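How to sort a jar of mixed buttons

You need a flat, pale surface, a box with small compartments and a good lamp. A jar of 600 buttons takes an evening, so do it in batches of 50.

Tip the first batch out and pull out anything that isn't a button - pins, hooks, bits of thread.

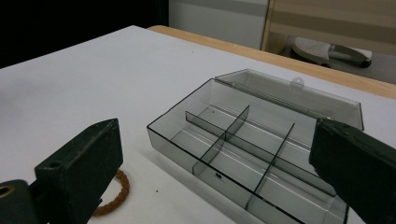 Sort by size first, then by colour. Shirt buttons are mostly alike, so check the holes: two-hole and four-hole buttons should be kept apart.

Thread matching sets of five or more on a loop of cotton and knot it loosely.
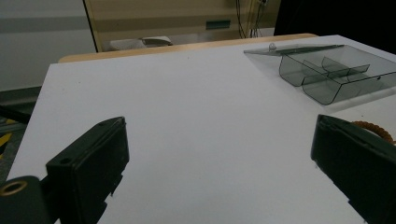 Wash dirty plastic buttons in warm water with a drop of washing-up liquid. Keep metal, wood and fabric-covered ones out of the water and wipe them with a dry cloth. 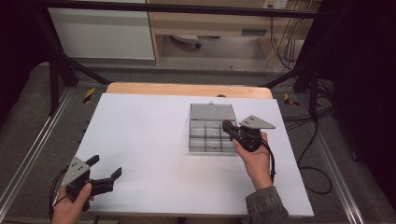

Label each group by size in millimetres. Coat buttons over 20 mm are best stored separately, as they are heavy and scratch the others. Odd ones can go back in the jar.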